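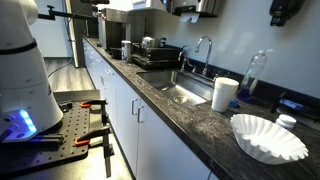 Warkstead Winter Coat Drive: Frequently Asked Questions

3 min read

Search this site Enter keyword Go

What is the coat drive?
Every January we collect warm coats and pass them on, free of charge, to people in Warkstead who need one. Tokel, the lettings firm on Mill Street, pays for the van and the storage. Last winter 163 coats came in and 142 went out again. The rest are kept for next time.

What can I give?
Coats, fleeces and waterproofs in any size, adults' or children's. Zips and buttons should work. Please wash everything first and check the pockets. We can't take duvets, shoes or school uniform.

Where do I take it?
To the Zabala café during opening hours, or to the side door of the library. If you have more than five bags, email us before you set out – the library has very little room.

Do I need a referral to get a coat?
No. Come along and choose one. You won't be asked for your name, your address or proof of income.

Can I give money instead?
Yes. Most of it goes on children's sizes, which always run short. Cheques should be made out to Warkstead Coat Drive. For gifts over £50, Olga Barroso will send a written receipt.

Can my workplace take part?
Yes. We lend out a rail and a poster for two weeks and collect at the end. Hélène Beaulieu keeps the list of dates.

What happens to coats that are too worn?
They go to Brirari, who sell them by weight as rags. The money comes back to the drive.

Sign up for our newsletter Your email address Subscribe

Page last updated July 7, 2018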